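Bench Tips: Setting Up and Living With the Wovo Hand-Held Gripper Kit
Posted Tuesday, October 7, 2025 by Benedikt Thiele

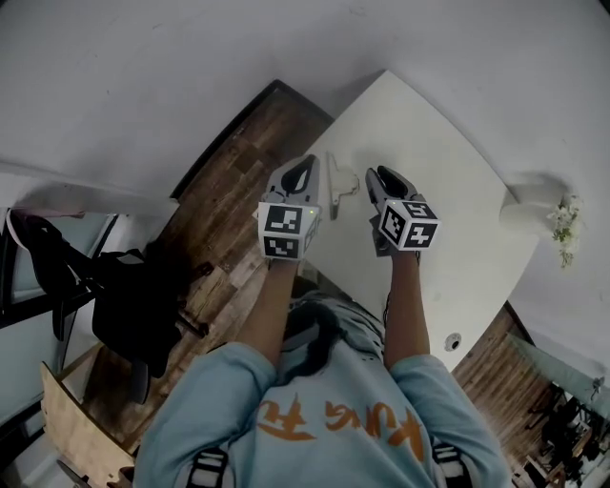 The Wovo two-hand kit from Waltumis records how a person handles small parts so that a robot arm can be taught the same task later. We have had one on the bench since March. These notes cover setup, daily use and cleaning, with a short section at the end on whether it is worth buying. They assume you have the kit in hand and have read the quick start sheet. The full manual is better and is on the drive in the lid pocket.

What comes in the case

Two grippers, left and right. Two marker cubes, fitted at the factory. Shoulder harness with head mount. Four spare finger pads. Two wrist cables, one short, one long. Charger. Hex key for the cube screws. No table mat and no spare cubes; both are sold separately.

The table

Use a plain top in one light color. Ours started out on a varnished beech bench under a row of ceiling tubes, and the glare cost us more tracking than anything else did. A matte white or off-white top fixed most of it.

Keep anything with a strong black and white pattern away from the work area. Barcode labels, checkered tape and printed rulers can all be picked up as false markers. Turn cartons so the label faces the floor.

If the table has a cable hole, plug it or work on the other side. Small parts go down it.

Set the height so your forearms are level when both grippers touch the top. Too low and you lean in, and your head blocks the light. Too high and your wrists roll outward, which turns the best face of the cube away from the camera.

Leave clear floor on the side where you stand. Chairs go back at least one full step. If you back into one during a take, the harness shifts and you have to recalibrate.

Light

Daylight from the side is fine if it is steady. Moving cloud is not. Lumturie Spahić pulls the blind on our window and uses two diffused lamps at ceiling height, and her takes have fewer dropouts than mine.

Set exposure to fixed before the first take. With auto exposure on, the picture darkens every time a white cube comes close to the lens, and the codes on the far cube get muddy.

Glass partitions reflect lamps. Walk around once with the live view open and move any lamp you can see twice.

Fitting the harness

Loosen everything first. Put the harness on, settle both shoulder straps flat, then tighten left and right in turns. Pulling one side all the way down before touching the other leaves it crooked.

Wear something close-fitting with sleeves that end at or before the wrist. Loose cuffs slide over the base of the gripper and cover the bottom edge of the cube. Push them up before you start and check again at the break.

Hoods and collars: tuck in. Drawstrings: take out.

Long hair goes up, and out of the way of the mount.

Cables

The short cable is enough if you are under five and a half feet tall. Everyone else should use the long one. Run it down the inside of the wrist, along the forearm, and up to the harness clip. Leave a loop at the elbow the size of your palm. With no loop, the plug works its way out over an hour or so of reaching.

Do not tape the cable to the gripper body. The tape leaves glue on the plastic and the glue collects dust. Use the soft strap that comes with the case.

Replace a cable when the status light flickers as you bend it near the plug. You can get another day out of it by holding your wrist a certain way. Do not.

Calibration

The manual says once per session. We do it once per person per session, after any break, and after any knock. It takes under a minute.

1. Stand where you will work, both grippers open, arms out over the table.
2. Wait for a steady green light on both.
3. Close and open the left fingers fully, twice. Then the right.
4. Turn each wrist slowly, palm up to palm down, so every side face of the cube is seen.
5. Touch the finger tips together once.
6. Check the offset shown on the laptop. Ours is set to reject anything over 2 mm.

If step 4 fails on one side only, the cube is usually dirty. Wipe it with a dry microfiber cloth. Alcohol takes the black off the printed codes in time, and we have one gray cube to prove it.

If it still fails, check the four small screws under the cube. Snug is enough. The threads are in plastic.

Working with small parts

Start flat and light: clips, caps, folded card. Leave round and heavy parts until the operator has the feel of the trigger.

Set the part down near the middle of the table, between your hands, with the thin end toward you. Approach with one gripper and keep the other open and still. Two hands moving at once before first contact gives data that is hard to sort out later.

Come in from above at a slant. Straight down hides the fingers behind the cube from the head camera. I use a slant of about one third of the way from upright and no longer think about it.

Close until the pads just flex. More squeeze does not hold better on thin plastic, and it pops the part out sideways. Ankica Georgiev marks the trigger with a dab of nail polish at the right depth for each job and takes it off with her thumbnail afterward.

Keep the spare hand in view. Dropping it to your side ends the track, and the software will split the take in two.

Pause for a slow breath at the start and end of each take. The trimming tool needs a still section to cut on. Takes without one have to be cut by hand.

How many takes

Depends on the job. For a one-part pick and place we recorded 300 takes and that was plenty. For putting a clip onto a card we needed 500, and the first batch had to be thrown out for loose cuffs (see above). Split the work between at least two people with different arm lengths.

Change the start position of the part every take. A hand's width is enough. Change its rotation too.

Stop after 14 takes and rest your hands. That is the length of one tray in our shop, so it is easy to keep track of. The trigger spring is stiffer than it feels at first and the base of the thumb gets sore.

Finger pads

The pads are soft and black and they pick up everything. Wash in warm water with a drop of dish soap, rinse, and air dry on a rack. Do not use a heat gun or leave them on a radiator.

Waltumis rates a pair for 2000 closures. We changed ours early because the tips had gone shiny and were slipping on polished parts. On cardboard they would have lasted longer, although cardboard dust has to be rinsed off at the end of each day.

Change both pads on a gripper together. A new pad facing an old one pulls the part to one side.

To remove: open fully, push the pad back toward the hand, lift. Pulling forward tears the tab.

Storage

Grippers go in the case fingers open. Closed for a weekend, the pads take a set and sit crooked on Monday.

Nothing goes on top of the cubes. Coil the cables loosely in the lid. Hang the harness up; folded, the straps crease at the shoulder and will not lie flat.

Charge overnight with the case open.

Is it worth buying

For a shop that already has an arm and wants to teach it bench tasks, yes. Before this we moved the arm by hand through each step, and Hrvoje Stojanovska could get through a small tray in a morning. With the kit he does it before coffee, and the motion is smoother.

For a shop with no arm and no plan for one, no. The recordings are of little use alone.

Good points: light in the hand, clear status light, pads easy to get. The exported files opened without trouble in the Matić viewer we already use for the arm.

Weak points: cube screws into bare plastic, soft plug on the wrist cable, a quick start sheet that leaves out fixed exposure. The harness is one size and Zorica Vidmar has to double the straps over. Support answered both of our questions within two days.

Orders shipped from the Asia warehouse come with a different charger plug, so check the listing before you pay.

Spare cubes are matched to left and right. Order the correct side. The letter is molded on the underside, next to the screw hole.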